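Shareholder club minutes, Thursday evening session

I'm on notes again, so forgive the typos. We got going at 7 with Sieglinde Voß in the chair and a very full biscuit tin.

First up was the Kinau bond. The coupon got paid, which cheered everyone, but the bank behind it has put off its results until May and I said out loud that I didn't like it one bit. We hold 600 euros' worth, so it won't sink us. Agreed to sit tight and look again once the numbers are out.

Rekis next. Sieglinde thinks the government will end up guaranteeing the lender's debts, and I think taxpayers have done quite enough of that already – we went back and forth for a good while! No vote taken.
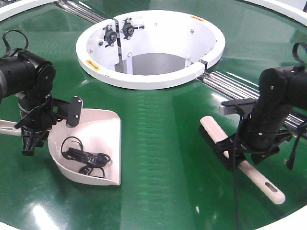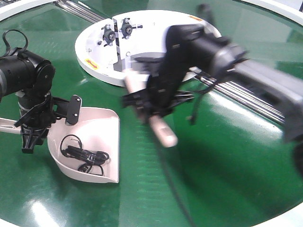
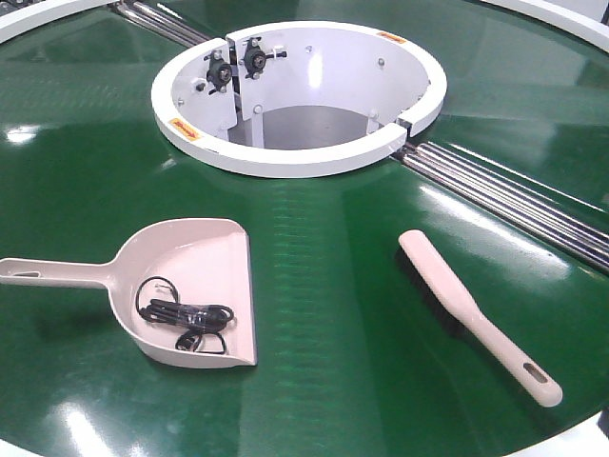
Back to savings rates. Coppens has cut its easy-access account again, and the letter telling us so was a masterpiece of waffle (I read it aloud, with voices). Motion to move our cash over to Brivolel: 5 for, 2 against. Carried. I'm to fill in the forms and get both signatures.

Any other business: someone asked if we could have a talk on what a bondholder gets back when a bank goes under, and in what order. Good idea – I'll put something together, with handouts. Subs are due, please, cash or transfer.

Next meeting same room, same time. Bring your own mug.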